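Residents > Newsletter > Building Notes > Kitchen and laundry

Quick one this time, the long version got out of hand and Shinji wanted it by lunch.

So. The water. Most of you know by now that the hot water on the upper floors was off for the better part of a week and that the plumber from Oshima came twice. First visit he changed a valve. Second visit he changed the valve he'd changed, plus the one behind it. Hot water is back on every floor as of this morning. If yours is still lukewarm, run the kitchen tap first, then the shower, wait a bit, try again. Still lukewarm — write it in the book by the mailboxes with your apartment number. Please, the number. We have three entries that say "mine too" and no idea who that is.

The bill came to 2327 all in. That's parts, both visits, and a charge for parking which Minoru is arguing with them over. It comes out of the repair fund, not your monthly payment. Monthly payment stays as it was in December. Several people asked, so again: no change to the monthly payment.

Laundry room next. The new sign up sheet is on the inside of the door. Two slots a day each at most, on weekends one. The old sheet is void, even if your name was on it through summer (sorry Thongchai). The big dryer eats coins again, use the small ones till further notice. Netell is supposed to send someone for the coin box, they said "early in the week" and didn't say which week. Empty the lint drawer when you're done. It was packed solid when Chie looked and she got a carrier bag full out of it.

Also somebody's detergent has been on the windowsill since the holidays, a blue bottle, nearly full. Claim it or it goes into general use.

Soup night! Went well. Better than well, we ran out of bowls and people were eating out of mugs. Chie and Isamu Murakami did the miso with clams and a second pot without for those who don't eat shellfish. Thongchai Chantharasri brought the tom kha he has been promising since forever, and it was gone in no time, I got one ladle. A lot of you asked for that recipe. He doesn't really have one, but he let me stand next to him and write, so:

Two cans coconut milk and the same again of chicken stock. Lemongrass, bashed with the back of the knife and cut in long peices so you can fish it out. Galangal in slices, ginger if you can't get it but he made a face when I asked. Lime leaves, torn. Let all that simmer gently with the stock first, not the coconut milk, that goes in after. Then chicken thigh, sliced thin, then mushrooms. Heat off before the lime juice goes in. Fish sauce till it tastes right. Chilies on the side because of the kids. Cilantro on top.

He uses the Nilora coconut milk, from the shop by the underpass. Says the other one splits.

Entry money and the tin on the table made 200 between them, minus 71 for ingredients. The rest goes to the new bowls. If you have spare bowls at home that you don't need, also good, they don't have to match. Leave them in the crate under the stairs, washed please.

Next one is dumplings, if we get enough hands for the folding. Folding starts at four, eating at half past six. Shinji Amano has the list. Tell him filling preference too, last time we had 70 cabbage and everybody wanted pork. Vegetarians get their own steamer this time and it will be LABELED.

Bikes. The rack by the north entrance is full of bikes that haven't moved. Minoru Higuchi is tying a yellow ribbon on every bike, and if it's yours you take the ribbon off. That's the whole system. Bikes that still have the ribbon on at the end of next month go to the repair place on Namudora street, where they get fixed up and passed on. Please check yours, also the kids' ones. And don't take ribbons off other people's bikes as a favor, it messes up the whole thing.

Balcony boxes. Seedlings swap same as last spring, in the courtyard, by the bench. So far promised: tomatoes (three kinds, Isamu), shiso, Thai basil, a lot of zucchini. If you're thinking of bringing zucchini, maybe don't. Bring the pots back from last year if you still have them. Water cans live behind the bench now, the tap by the gate is on again but it's stiff, turn it all the way off or it drips on the path all night.

Two small things. The front door closer has been adjusted and no longer slams, but it needs a push for the last inch, so push it. And the light on the third floor landing is on a timer now. It's short. Minoru knows it's short. He's waiting on the part that makes it longer.

Lost and found: one child's mitten, green. Reading glasses in a soft case. A key on a red string, looks like a cellar key. One very good umbrella that four people have already said is theirs, so whoever can say what is on the handle gets it. All of it is with Chie, second floor left, evenings are best, ring twice.

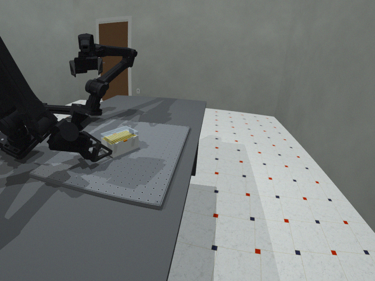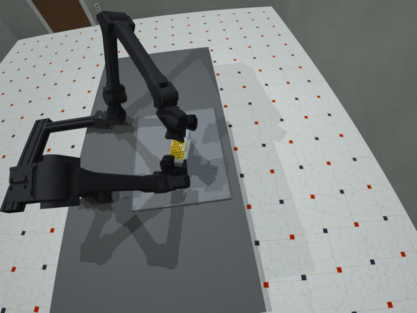

Dark gray work surface in all three. 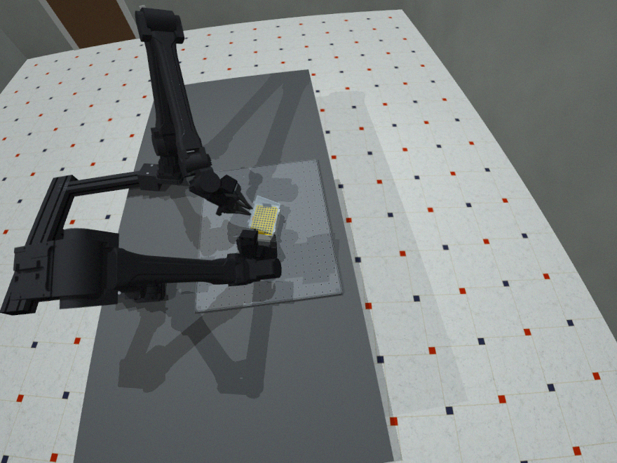
Page last changed: March 14, 2024

Added after the first version went up, couple of corrections. The laundry slots are two a day per HOUSEHOLD, not per person, I left that out and got three notes under my door. Sorry. And the hot water on the fifth floor was off again for an hour after lunch, that was on purpose, Oshima bleeding the pipe. It's back.

The tom kha: salt is missing because there is none, the fish sauce does it. A pinch of sugar though, he says I forgot to write that down. Palm sugar if you have it.

Reading group is still looking for a room for the evenings when the common room is taken. If you have a big living room and don't mind eight people and a lot of tea, talk to Isamu. They're halfway through the long one and want to be done with it before summer.

Paper and cardboard pickup has moved a day later, the sticker on the bin lid is wrong, go by the sheet in the hallway. Flatten the boxes. The lid was standing open again all week and it rained in, and wet cardboard they won't take.

Stuff for the next newsletter to Shinji or in the box, handwriting fine so long as I can read it. Dumpling list closes when the sheet is full.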